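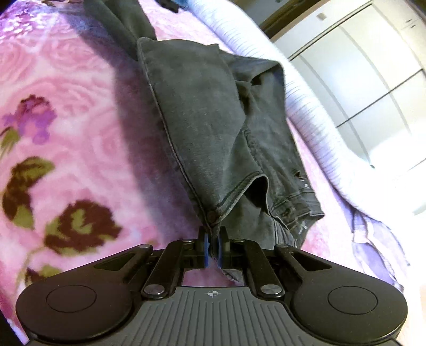

Posted by the Folding Table Lead
Sesska Laundry & Linen, second shift
April 6, 2018

So the jeans. Everybody asks me about the jeans! When I tell people we're getting automation at work they figure it's big shiny machines, and I tell them no, right now it's two blue pads pinching a corner of denim, over and over, and me getting opinions about it.

A little background. Sesska does wash and fold for 65 households plus a couple of small hotels, and last August the owners signed up with an outfit called Jollby to see how much of the folding could be handed off. Towels were easy. Pillowcases, fine. Jeans are a whole other animal (rivets, thick hems, that waistband that never wants to lie flat), so jeans are where people like me come in. I spend 3 hours of my shift with a gripper in my hand instead of folding the way I've folded forever.

What changed? My wrists, for one – they ache in a new spot. The talk changed too. We used to gab across the table all night and now it's quieter, everybody watching their own corner of cloth. I miss that more than I figured I would. On the plus side I got a raise, and 2 of us from my shift are going over to the Wolde Street shop to train people there.

Am I worried about my job? Sure, some days. They told us no cuts this year and I believe them about this year. But I've also seen what a pair of kids' overalls does to a folding plan, so I'm not packing up my locker yet.

Next week we start on fitted sheets. Pray for me.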